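Chapter 9
When the Gripper Will Not Let Go

In June, a work cell at the Brernholm site stopped in the middle of an ordinary pick-and-place run. The arm had picked up a mesh bath sponge, carried it to the drop point and opened its fingers. The sponge stayed where it was. The controller had no way to tell, so it logged a completed drop and went on to the next pick with the fingers still full.

Bernadette Marchetti, the technician on shift, pressed the stop button 15 seconds later. Her log entry is short: "Drop reported, part still on gripper. Netting on finger. Stopped by hand."

The cell had completed around 70 picks that day with boxes and bottles. Netting behaves differently. It folds around a fingertip, pushes into gaps, and can catch on a bracket or a screw head that a box would never touch. 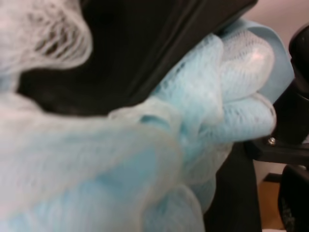 9.1 What the Controller Knew

The Canano controller at Brernholm judged a drop by one signal, the distance between the fingers. If they opened to 100 percent of the commanded width, the drop was counted as good. On the day of the fault they did open fully. The signal was correct, and the conclusion drawn from it was wrong.

Engineers call this a false success. It is often harder to find than a plain failure – no alarm sounds, and the log looks clean. In this chapter we will follow the fault through three stages: the grasp, the release and the check.

Start with the grasp. A soft item has no fixed shape, so the fingers may close on a thin fold or on a thick bunch of layers. Both can give the same force reading. 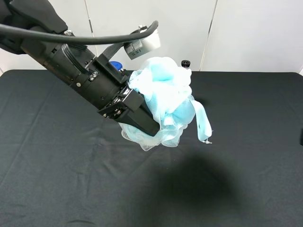

The release depends on how that grasp was made. If a loop of netting has worked its way past the fingertip, opening the jaw may pull it tighter. A hanging strap adds a second place to snag. Do not reach in to free the item while the arm has power. Stop the cell, lock it out, and then clear the fingers by hand.

Section 9.2 takes up the check, beginning with the Aryee method of weighing the gripper after each drop.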